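Gindolbridge Record Club and Listening Room
Minutes of the regular meeting, Wednesday, 7:00 p.m.

The chair called the meeting to order. Minutes of the prior meeting were approved as circulated.

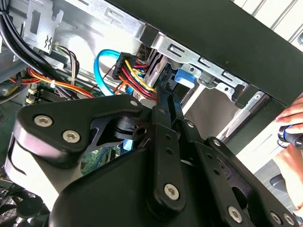 GINDOLBRIDGE, March - Members discussed the new Brisska album, played in full at the last session. Graciela Valdebenito presented her written review, which praised the rhythm section and found the second side too long. Two members asked that the review note the string parts. She agreed to revise it before publication.

The club's yearly poll drew 199 ballots. Zekonard placed first with 58 first-choice votes. The results were accepted without objection. 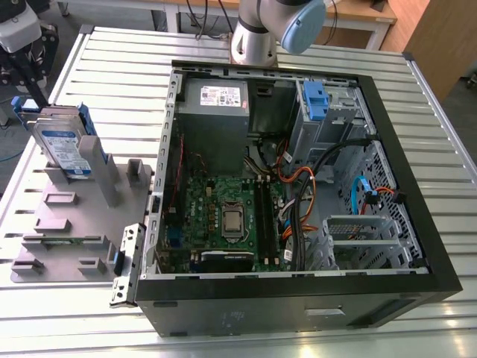
Dell desktop computer, side panel removed

The spring listening series was approved - four evenings, with Kubíček's piano recordings opening the first. The printing of 300 programs was authorized. A motion to raise the order to 600 failed for lack of a second.
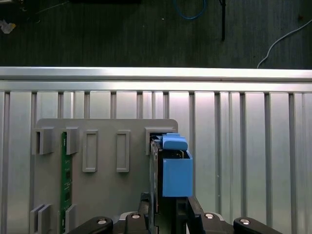
The chair opened discussion of how albums should be scored in the newsletter. Several members favored dropping number grades and printing short notices only. Graciela Valdebenito suggested a single reference card for reviewers, held upright in a slot in the same way as the thin dark circuit card at the gray plate, so that it could be read from the turntable. The matter was held over.

Adjourned at 8:40 p.m.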